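Chapter 4
When the Camera Can't See: Planning with Missing Perception

I want to start this chapter with a bug, mostly because I'm still a little annoyed about it.

A few years back I was helping Halima Were move our picking code off an old script and onto a proper planner. The old script was ugly. It had one giant loop that read the camera, guessed where the fruit was, and sent the arm there, over and over, until somebody pressed stop. But it worked pretty well! Then we swapped in the new planner, which was cleaner in every way I could name, and the arm started hesitating. It would come down toward the table, stop short, back up, and try again. Halima watched this for most of an afternoon and then asked me a question I've been stealing for lectures ever since: "What does the code think it's looking at right now?"

So we logged it. We had 3,485 wrist camera readings from that stretch of work, and in 965 of them the detector had returned nothing at all. No fruit, no basket, no cup. The detector was doing its job (a view with nothing recognizable in it should come back empty), and the planner was doing its job too, because we had told it that an empty list meant an empty table. The mistake was in the space between them, and I had written that part.

If you've only worked with fixed cameras, this may sound like a strange thing to trip over. A fixed camera gets roughly the same view all day. A camera at the wrist goes wherever the hand goes, and what it can tell you changes from one moment to the next.

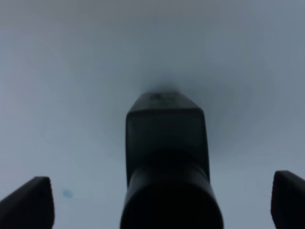
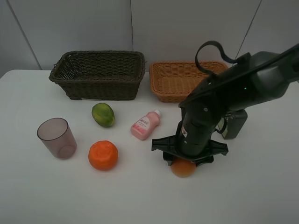
Same tabletop job, wrist camera first and then the fixed camera.

Back to the code. What we needed was a way to say "I don't know," and our message format didn't have one. A detection was either in the list or it wasn't. Gitau Kinyua, who maintained Grendik (the message library we were all using then), had been asking people for months to fill in the optional "view quality" field, and I'd been skipping it because it was optional. Sorry, Gitau.

Once we started using it, the planner could tell three situations apart. An object might be seen. It might be absent, meaning the camera had a usable view of that spot and found nothing there. Or it might be unobserved, meaning the last reading was useless and we should lean on what we believed a moment ago. The second and third look identical in a plain list, and they call for very different behavior. If a peach is absent, you replan. If it's unobserved, you probably keep going, let your stored estimate get a bit less certain as time passes, and ask another camera if you've got one.

That stored estimate is what we'll call the belief, and it's the main character for the next 2 chapters. You'll build a small one in Section 4.2, using nothing fancier than a dictionary and a timestamp. In Section 4.3 we'll give it a second camera and find out what happens when the two disagree – they will, and the fun is in deciding who wins. Section 4.4 is about forgetting, which I used to think was the easy part.

A word on the code before you dive in. The listings were written for Pridineo, the teaching simulator from Chapter 1, and I've kept the function names the same so you can paste your old work straight in. Ryota Hoshino tested every listing and caught a sign error in my timestamp math that had survived two drafts. If you're running an older install, update it first, or the view quality field will quietly come through as zero and you'll spend an evening the way I did.

You'll also want the Chapter 3 frame transforms handy. A wrist camera reading only means something if you know where the wrist was when it was taken, and "when" turns out to be slippery. In our logs, the arm pose and the picture could be up to 396 milliseconds apart. At a slow crawl that hardly matters. During a fast approach it'll put your fruit on the wrong side of the table.

4.1 Three answers to one question

Let's begin with the smallest version of the problem: one object, one camera, and a function called is_it_there().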